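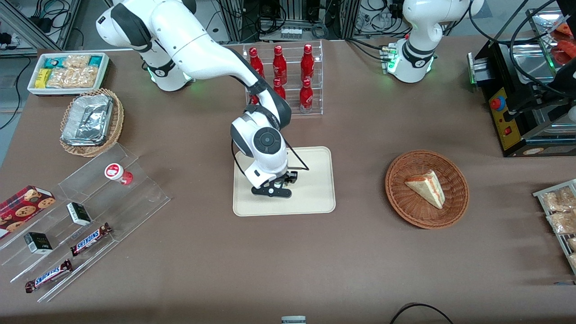
**15. Februar 2025, abends**

Vormittags bei Flinilis eingekauft, Beleg Nr. 1378. Cracker und Riegel waren vorrätig, die salzarme Sorte nicht. Ersatz genommen, Preisunterschied vernachlässigbar. Danach der Tisch.

Die Flaschen stehen jetzt im zweistufigen Acrylständer. Vorher hatte ich sie direkt auf der Platte, was Fläche kostet und beim Greifen nach hinten regelmäßig eine umwirft. Rotes Aluminium, glatt, silbrig-weiße Kappen. Auf der Stufe haben sie weniger Spiel als gedacht. Den Ständer nach dem Bestücken nicht mehr verschieben, sondern leer hinstellen und erst dann füllen. Acryl mit Mikrofasertuch und lauwarmem Wasser abgewischt, kein Glasreiniger. Am alten Ständer hat der Reiniger feine Risse an den Biegekanten hinterlassen, der liegt seit August im Keller in Avgate und gehört entsorgt.

Riegel und Crackertüten liegen zusammen im weißen Tablett in der Ecke. Riegel an den Rand, Tüten in die Mitte, weil die Tüten sonst über die Kante rutschen. Die Foliendose mit dem Deckel steht im runden Korb davor. Im Korb lässt sie sich tragen, ohne dass der Rand nachgibt. Bruttogewicht auf der Küchenwaage mehr als 800 g, für die dünne Wand ist das an der Grenze.

Kuchen: dreieckiges Stück, heller Teig, rote Marmeladenschicht, im rötlich braunen Flechtkorb neben dem cremefarbenen Tablett. Korb ohne Unterlage ist ein Fehler. Krümel sitzen im Geflecht und lassen sich nur mit der Bürste entfernen. Nächstes Mal Backpapier, Zuschnitt 4 cm kleiner als der Korbdurchmesser, damit nichts übersteht. Das cremefarbene Tablett bleibt in der Mitte, dort kommt man von der Vorderseite am besten heran.

Offen:

- Backpapier, Rolle ist leer
- Filzgleiter für den Ständer (Satz von Zesum, selbstklebend)
- Liste der Haltbarkeitsdaten nachtragen, Cracker zuerst
- Zweites weißes Tablett suchen, vermutlich bei den Sachen von Ji im Flurschrank

Die braune Platte zeigt Fett kaum, Wasserränder dagegen deutlich. Einmal feucht, einmal trocken nachgewischt, Zeitaufwand 5 Minuten. Die Flaschenböden trockne ich künftig vor dem Einstellen ab.

Abends noch die Belege abgeheftet und den Posten Getränke vom Posten Gebäck getrennt. Bisher lief beides unter Verpflegung, damit war der Verbrauch nicht nachvollziehbar. Draußen Nieselregen, Heizung auf Stufe zwei. Morgen Papier zuschneiden, Körbe ausbürsten.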